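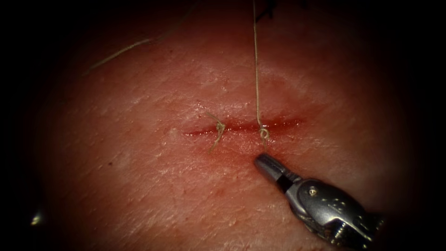
Workshop Notes for Users of the Kerkley Suturing Bench

Issued by the Lundthorpe Skills Workshop. Please read before your first booked session.

The Kerkley service is offered to training departments by the half day and includes the two instrument arms, the console and one practice tissue for each user. The notes below are drawn from our own sessions and supplement the supplier's manual.

Preparing the thread
Cut each length before sitting down at the console. A long strand gathers in loops on the tissue and is easily caught by the second instrument. Where a long strand cannot be avoided, lay the spare length well to one side of the cut and draw it in as required. Users practising several stitches may find it helpful to change thread colour part way, so that finished knots are not confused with the working strand.
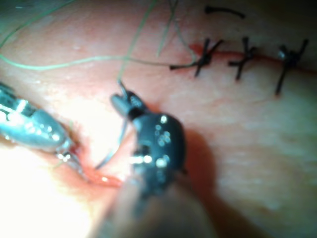
Curved needle held in the driver, with three tied stitches along the incision.

Holding the needle
Grip the needle in the jaws and follow its curve through the tissue. Pushing in a straight line will tear the edge. The other instrument should lift the edge gently and release it as soon as the needle has been taken up. Bring the edges together until they touch and no further — a stitch pulled too tight puckers the surface.

Tying
Keep both tips close to the incision while the loops are formed. Wide movements waste thread and take the tips out of the brightest light. Check that the strand is not lying behind a jaw before closing it. Trim the tails to an even length and remove the offcuts at once.

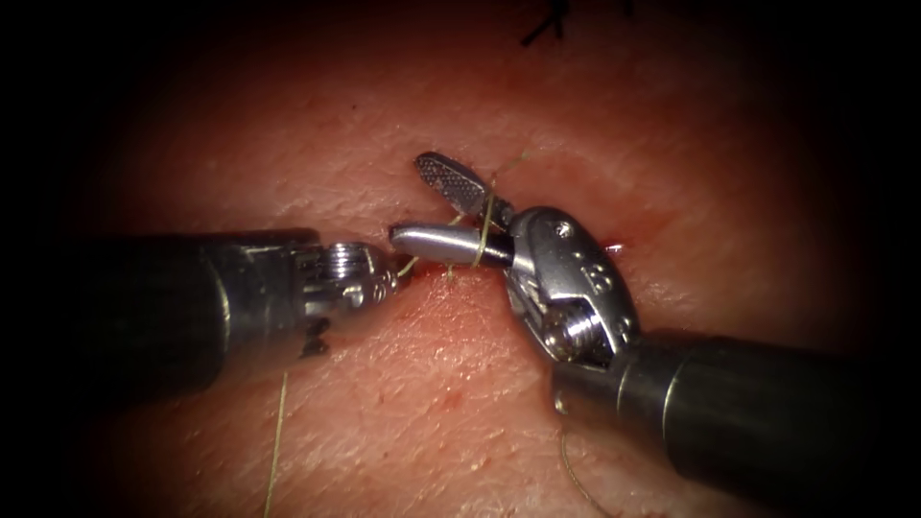 Anwara Howlader writes that the advice on short movements was useful, but that her department found the half-day booking too brief for new users, and she would prefer the first session to be given over to tying alone.

We accept the point. Departments may now book two half days together at the standard rate. The fee is £164 per half day, with a further charge of £40 for each additional practice tissue.

After the session
Wipe the jaws with a soft cloth, paying attention to the ridged gripping faces, where fibres collect. Leave the arms parked and the console switched off. Bookings and queries should be sent to Afiq Subramaniam by noon on the Tuesday before the session.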